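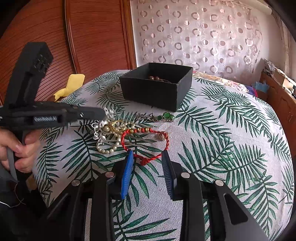
Der Skumleyer Schmucktausch geht in die nächste Runde, und diesmal wird er richtig groß! Am Dienstag, 2. Juli, öffnet der Nachbarschaftsladen Plandness seine Türen für alle, die zu Hause Ketten, Armbänder, Anhänger und Ohrringe entwirrt haben und einen Teil davon weitergeben möchten. Mehr als 70 Haushalte haben sich angemeldet, und in vielen Schlafzimmern des Viertels wird schon kräftig sortiert. So ein Anfang sieht fast überall gleich aus: eine offene schwarze Schachtel, in der erst ein paar glänzend braune Perlen liegen, und davor auf dem Palmwedelmuster der große lose Haufen, der noch durchgesehen werden will. Genau dieser Haufen ist es, auf den wir uns im Laden so freuen.

Beim letzten Mal kamen 603 Stücke zusammen, vom Modeschmuck aus dem Urlaub bis zur schweren Halskette, die seit Jahren keinen Hals mehr gesehen hatte. Übrig blieben am Abend 13. Der Rest hat neue Besitzerinnen und Besitzer gefunden, darunter auffallend viele Kinder mit sehr entschiedenem Geschmack (Glitzer, Tiere, noch mehr Glitzer).

Der Ablauf ist derselbe geblieben. Wer etwas mitbringt, bekommt pro Stück eine Marke und sucht sich dafür etwas anderes aus. Einzelne Ohrringe gelten als halbes Stück, zwei zusammen also als ganzes, auch wenn sie überhaupt nicht zueinander passen. Geld wird keines getauscht, und Echtschmuck bleibt bitte zu Hause. Annahme ist ab 15 Uhr, getauscht wird ab 16 Uhr, Schluss ist gegen 19 Uhr, wobei wir aus Erfahrung sagen können, dass um diese Zeit noch längst nicht alle gehen wollen.

Neu ist der Sortiertisch der Perlenwerkstatt Samarakoon! Dort kann man gerissene Stränge neu auffädeln lassen, lose Perlen nach Größe trennen oder sich zeigen lassen, wie man einen Verschluss wechselt. Die Werkstatt bringt Faden, Draht und Ösen mit, das Material für kleine Reparaturen kostet nichts. Für längere Perlenketten mit Knoten zwischen den einzelnen Perlen reicht die Zeit am Nachmittag nicht, die werden angenommen und können eine Woche später im Laden abgeholt werden. Bitte einen Zettel mit Namen und Telefonnummer dranbinden, beim letzten Mal standen wir vor drei fast gleichen Ketten und mussten herumtelefonieren.

Und weil in den vergangenen Wochen immer wieder gefragt wurde, wie man den ganzen Kram zu Hause überhaupt vorsortiert, haben wir das selbst noch einmal ausprobiert. Man braucht viel Fläche, gutes Licht und eine Schachtel. Ein Bett ist wunderbar! Alles auskippen, auseinanderziehen, dann erst entscheiden.
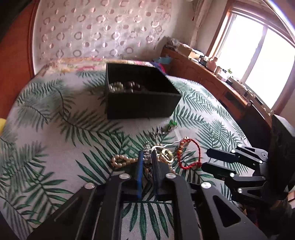 Hedda Brückmann

Was da alles zum Vorschein kommt, wenn man eine Schmuckschachtel einmal ernst nimmt! Ein rotes geflochtenes Armband, ein kleiner grüner Anhänger, eine silberne Kette mit Anhängseln, ein Strang orangebrauner Perlen und ein rundes, goldfarbenes Stück, das an eine Schnalle erinnert. Ein cremefarbener Perlenstrang hat sich zum Ring gelegt, ein anderer ist schon in der Schachtel, neben dunkelbraunen Perlen. Ich könnte mich da stundenlang durchwühlen, und ich gebe zu, dass ich beim roten Armband sofort an Sommer gedacht habe.

Bewährt hat sich beim Sortieren die Reihenfolge von grob nach fein. Zuerst kommen die großen Perlenstränge weg, die lassen sich leicht greifen und nehmen den meisten Platz ein. Danach alles aus Kordel und Leder. Die dünnen Ketten bleiben bis zuletzt liegen, und wenn sich zwei ineinander verhakt haben, hilft es, beide Verschlüsse zu öffnen und den Knoten mit zwei Nadeln zu lockern. Ziehen macht alles schlimmer! Ein Tropfen Babyöl auf dem Knoten wirkt manchmal Wunder, sollte aber nicht auf die Tagesdecke geraten.

Für einen stark gemusterten Untergrund spricht übrigens nur, dass er schön aussieht. Zwischen Blättern und Blüten verschwindet ein grüner Stein ziemlich schnell, und winzige Stecker findet man erst beim nächsten Bettenmachen wieder. Wer viele Kleinteile hat, legt besser ein einfarbiges Handtuch unter. Für Ketten und Armbänder ist das Muster völlig egal.

Was in den Tausch soll, kommt am besten getrennt in kleine Tüten oder Umschläge. Der Papierladen Prematar legt dafür bis Ende Juli kleine Umschläge an der Kasse aus, kostenlos und in sehr hübschen Farben. Draußen drauf bitte kurz notieren, was drin ist und ob etwas fehlt oder klemmt. Ein klemmender Verschluss ist kein Grund, ein Stück zu Hause zu lassen, der Sortiertisch freut sich über Arbeit. Auch Einzelteile sind willkommen: Anhänger ohne Kette, Kette ohne Anhänger, Perlen im Marmeladenglas. Letztes Jahr ist aus so einem Glas ein Vorhang für ein Küchenfenster geworden, der inzwischen im Viertel eine gewisse Berühmtheit genießt.

Kaffee und Kuchen gibt es wieder im Hof, bei Regen im hinteren Zimmer. Kuchenspenden bitte bis zum Vortag im Laden anmelden, sonst haben wir wieder nur Zitronenkuchen (gegen den nichts zu sagen ist, er war ausgezeichnet). Der Eingang über den Hof ist stufenlos, vorne an der Straße gibt es zwei Stufen. Fahrräder bitte an den Zaun und nicht vor die Tür der Bäckerei stellen.

Wer am Dienstag keine Zeit hat, kann seine Umschläge vorher während der Öffnungszeiten im Laden abgeben und bekommt die Marken gleich mit. Sie gelten auch beim nächsten Tausch noch. Anmelden muss man sich zum Stöbern nicht, nur wer mehr als eine volle Schachtel mitbringt, sagt bitte kurz Bescheid, damit genug Platz auf den Tischen ist.

Plandness, Nachbarschaftsladen Skumley, Eingang über den Hof. Der Eintritt ist frei.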